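Sediment Bench Notebook, Flomholm Field Lab

Last updated Sat 31 October

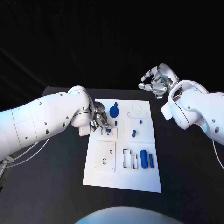 Blue peg in hand, just above the small slotted plate.

Quiet in the building today, so I finally have time to write up the Usthorpe trip properly, before my pencil notes become unreadable even to me. Apologies in advance to whoever has to use this entry, as I know I ramble, but I would sooner have too much in here than go hunting for it in January.

We got to the gravel bar a little after nine, with the river lower than I have seen it since we started going there. The upstream end of the bar, the part by the leaning alder, was completely out of the water, and you could walk all the way across to the side channel in ordinary boots (I did, and I was very pleased with myself until I found the soft spot). The side channel itself was still moving, slowly, with a skin of leaves along the left bank. I had honestly expected it to be cut off by now!

Pebble counts first. We did 200 stones on the main bar, heel to toe along the tape the way we always do, and the median came out coarser than last time. I don't want to make much of that yet. The low water let us start the line farther out than usual, and the stones out there are bigger, so part of the change must simply be us standing in a different place. I have marked the old start point on the sketch map with a cross and the new one with a circle. Next time please start from the cross, however tempting the dry ground looks.

Then the cores. The short corer went in nicely at the first two spots and then hit something hard at the third, and I bent the catcher trying to persuade it. It's in the blue crate under the sink if anybody feels like straightening it. The long corer did better in the side channel, where we got 91 cm in one push, which is easily our best from Usthorpe. There's a lovely sharp change partway down, from brown silt with bits of root in it to a clean gray sand, and then silt again below. I would love that sand to be the big flood that took out the footbridge, and I can feel myself wanting it too much, so I am writing down here that we have no date on it at all.

The core is in the cold room, second shelf, wrapped and labeled at the top end. The label on the bottom end came off in the truck. Arrow on the liner points UP. Please don't split it until I am there, I would really like to see it opened.

Back at the bench I started the sieving. Dried the bar samples overnight and ran the first 5 through the stack this morning. Losses were small on all but one of them, and that one was my own doing, as I knocked the pan with my elbow and swept up what I could. I've put a star beside it in the table and will run the spare bag instead. The finest sieve is getting tired. There is a little slack in the mesh near the rim, and I think we should stop trusting it for anything we mean to publish. I looked in the cupboard for the other one and found three lids and no sieve.

Turbidity. The Poon logger is still reading high, even in the clean bucket. I wiped the window, let it sit, wiped it again, and it came down a bit and then crept back up over lunch. The Trindell one, sitting in the same bucket right beside it, stayed flat the whole time. So for now I'm using Trindell for everything from the side channel and keeping the Poon record in its own folder, uncorrected. I was tempted to subtract the difference and carry on, but the offset isn't steady and I would only have to undo it later. If you've had this happen with yours and found a cure, write it in the margin, I would be so grateful.

One more thing about the river. The staff gauge by the footbridge has shifted. It leans downstream now, and the bottom bracket moves when you push it with your hand. Readings since the last high water could be off by up to 50 mm, and I'd rather we say so in the spreadsheet than pretend. I took a level from the benchmark on the abutment to the top of the gauge, twice, and the two agreed nicely. Numbers are on the back page with the sketch.

Still to do:
- rest of the bar samples, plus the spare bag for the starred one
- organic content on the silt from the side channel (crucibles are clean, on the rack)
- fix or replace the gauge bracket, take the long wrench
- copy the pebble tallies out of the wet notebook before the pages stick
- ask about access through the lower field, the gate had a new chain on it

I left the second drying oven on low with the two trays of leaf litter in it. They can stay in until they stop losing weight. The top tray is from the bar and the bottom one is from the channel, and the tape on the oven door says the same.

2 comments | Share this entry

This site uses cookies to remember your settings. Accept | Manage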